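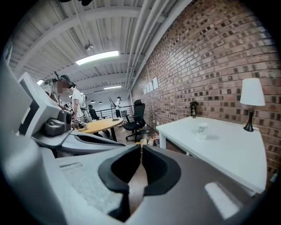
Brown wooden floor seen between black rubber finger pads.

Itwood 2120 Small Office Backup Unit

Last updated: November

The Itwood 2120 keeps a second copy of your office files in the building, where you can reach it without an internet connection. It connects to your network with one cable and backs up Windows and Mac computers on a schedule you set.

The unit has 4 drive bays and ships with two drives installed. Files are mirrored, so a single failed drive can be replaced without restoring anything. Drives slide out from the front and no tools are needed.

Setup takes almost 5 minutes per computer. Install the Drevik client, enter the unit's name, and pick the folders to copy. The first backup is the slow one and is best left to run overnight. Later backups copy only changed files.

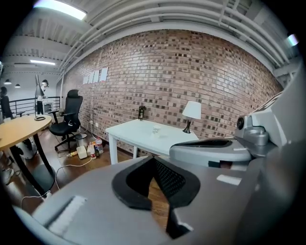

Red-brown brick wall with four sheets of paper taped up near one end.

Power supply, network cable and rack ears are in the box. Extra drives are sold separately under part number 3003. Replacement units ship from our Uturton warehouse.

Service plans cover parts and phone support. On-site visits are available in the Zakaria area only.

14 shares | 3 comments

officemgr_k: Does it email you when a backup fails? Couldn't find that in the manual.

tbell: Yes, under Alerts in the client. It's off by default.

pinehurst22: Fan is louder than our old one. Moved it to the supply closet and it's fine there.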